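Masier manipulation group, minutes, June 23, 2021

Item 2. Sketetti results. Of 500 folding attempts, 490 have now been labeled. The other 13 were labeled twice, which explains the arithmetic and little else. 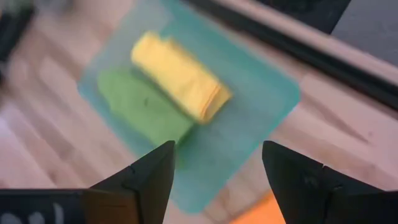

Item 3. Wrist-view segmentation. The Wynne method still merges touching cloths. Agreed to report overlap cases separately, the yellow bundle overlapping the green cloth being the type it likes least. Blurred views stay in the test set, over mild objections from the method's authors.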